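Home – Topics – Ask – Members – Log in

Gripper keeps missing the plug in class project

Posted Saturday, April 21, 2018 by Shona Guthrie

Student project, team of three. Arm has to find a charger plug and pull it out of a power strip. Wrist camera finds it fine from high up, then close in the gripper goes wide every time. 50 tries yesterday, 11 good. Tried slower speed, no diffrence. Demo is soon – what do we check first?

Hoketti

Redo your hand-eye calibration. Ours got bumped in February and we lost a week blaming the code. Also print the target position in the arm's base coordinates at each step. If it drifts while the plug stays put, theres your problem.

Brolline

buy a better camera

Rozīte

Don't buy anything yet. Check what the detector is locking onto up close. White plug on a white strip is hard, edges just dissapear. 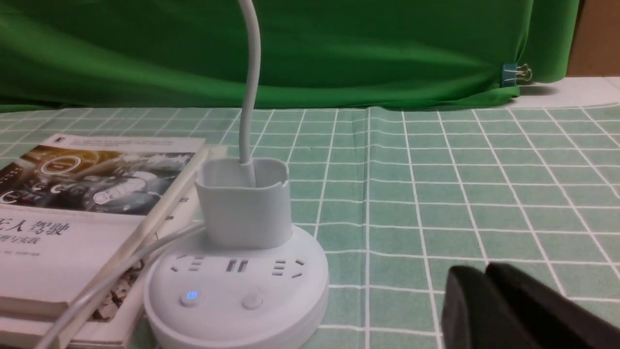 I'd put a bit of colored tape on the side of the plug – only for testing – and run the same 50 again. If it goes in straight, it's the vision. If it still goes wide, do what Hoketti said. And keep the cord out of the path when you close the fingers, ours snagged twice.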